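I went back and forth on the Skinard sorting trays for ages, and in February I finally gave in and ordered a set. Best 20 bucks I've spent on my craft table in a long time! They're shallow, they stack, and they wipe clean with a damp cloth (I've spilled glue in mine twice already). 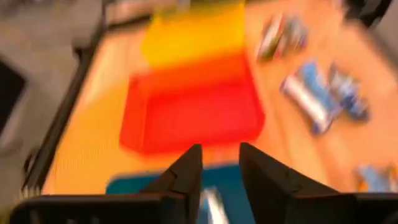 Color is what sold me, since my old Veltier ones were all the same dull beige and I could never remember which was which. Now I just grab by color – the red tray is for whatever I'm working on that day, and it sits right in the middle of the table with the raised rims keeping everything from rolling off. Beads used to end up all over my floor.

My one gripe is the depth. If you have bulky stuff, like 50 spools of thread, you'll want something taller. For small bits, though, I'd buy them again tomorrow, and I'm already eyeing a second set for my sister's birthday.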